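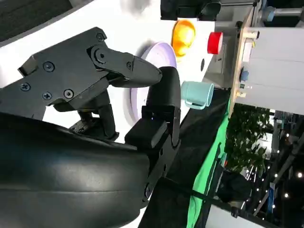
Page last changed: May, 9:40 a.m.

I've been using Mekuvar for two budget rounds now, so it's time I wrote something up. If you haven't run into it, it's a web tool that lets a town put its spending plan in front of residents and let them shuffle money between departments. Clincombe bought it last year, and I sit on the neighborhood panel there, which means I've clicked through it more than any sane person should!

The good part first. The sliders are great. You drag road repair up, something else has to come down, and the page shows you what you'd lose in plain words (fewer library hours, a longer wait for a pothole crew). My neighbor Urszula Laskowska, who has strong feelings about storm drains, finished her whole plan on her phone during a lunch break and then sent me three texts about it. We got 970 finished plans in the second round. The old paper survey brought in 226, and half of those were from people who go to every meeting anyway.

Now the grumbles. The comment box is tiny and it eats your text if you hit the back button. I lost a long rant about bus shelters that way and I'm still sore. The map view is slow, and the ward lines on ours were out of date until I wrote in twice. Support did fix it, and they were nice about it, but it took most of a month.

The reports are a mixed bag. Council members get a 76-page PDF with a chart for everything, and I doubt many of them got past the first few pages. I wish there were a short version you could hand out at a meeting. Wutgate, the next town over, uses Shezi for the same job, and their summary fits on one sheet. On the other hand, Shezi makes you set up an account before you can even look at the numbers, and I know plenty of folks who'd quit right there.

Would I tell another town to get it? Yes, if somebody at city hall has time to check the settings and write back to people afterward. Ours did that the second time around and it made a huge difference to the mood in the room. Four stars from me, and I'll bump it up when they fix that comment box.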